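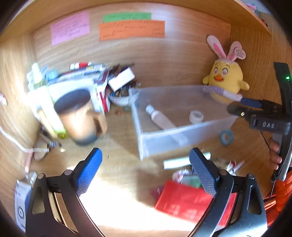

A gripper holds a marker-like stick over a clear bin on a desk.

Robots at Work: Tidying Up

At Tukley, workers used to pack 30 desk kits a day by hand. Now a robot arm picks up the pens and tape. Before it could do that, people had to show it how, using grippers they hold in their hands.

Mirela Pimentel used to pack. Now she teaches - she picks up a marker, puts it in a bin and starts over. Her wrists hurt less, but she misses talking at the packing table.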